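## Part 4: Your first dark wash with the Tevby

By now your Tevby front loader should be level, plumbed in and past its empty rinse, so well done, that's the fiddly part behind you. This section is about washing dark clothes and getting them out the other end still looking dark. It's the thing people write to us about more than anything else, and a little care at the start saves a lot of grumbling later on.

Before anything goes in the drum, lay each piece on a clean, pale surface where lint and old marks are easy to spot.

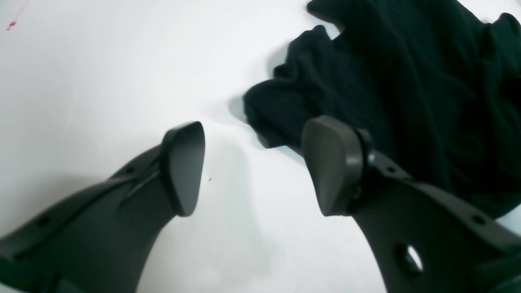
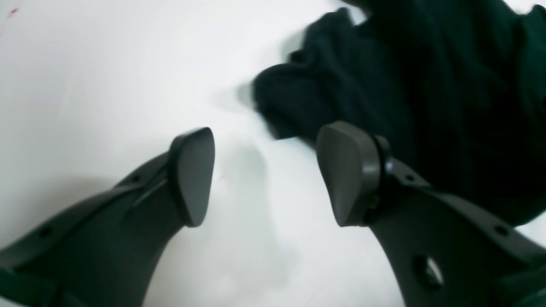
1. Turn every dark garment inside out. The rubbing that fades a fabric happens mostly on its outer face, and you'd much rather it happened on the side your neighbours don't see.

2. Empty the pockets. Yes, all of them, even the tiny one on your jeans! A single tissue will cover an entire load in white fluff, and you'll be picking at it for days.

3. Do up zips and hooks, but leave buttons undone (done-up buttons pull at their holes when the drum turns).

4. Load the drum loosely. You should be able to slide your hand in flat above the clothes. If you can't, take a piece or two out and save them for next time.

5. Pour 50 mL of liquid detergent into the left-hand compartment of the drawer. We like Kuramer Dark, but any liquid made for coloured clothes will do nicely.

6. Turn the dial to DARKS and press the temperature button until the display shows 20. Leave the spin speed where it is.

7. Close the door firmly until you hear the click, then press START. The lock light comes on, and the drum makes a few slow turns before the water arrives.

**Note:** The DARKS program takes 50 minutes. The display may sit on the same number for a while near the end as the machine evens out the load before spinning, so there's no need to press anything. Go and put the kettle on.

**Caution:** Don't use washing powder on the DARKS program. In cool water it may not dissolve fully, and you can end up with chalky streaks along the seams. If this happens, run the load again on RINSE with no detergent at all.

**Caution:** Wash new dark clothes on their own the first few times. Some dyes are very generous with their colour, and a favourite white towel won't come back from that.

### When the cycle ends

Wait for the lock light to go out, then take the clothes out promptly and give each one a good shake. Hang them in the shade, still inside out. Strong sun fades dark colours faster than washing does, particularly across the shoulders.

If you have the Flilero drying rack, open it fully and leave a gap between pieces so the air can get around them. Owners with the Kütt stacking kit should leave the washer door ajar afterwards and wipe the rubber seal with a dry cloth, paying attention to the fold at the bottom, where lint likes to gather.

Cleaning the lint filter is covered in Part 5.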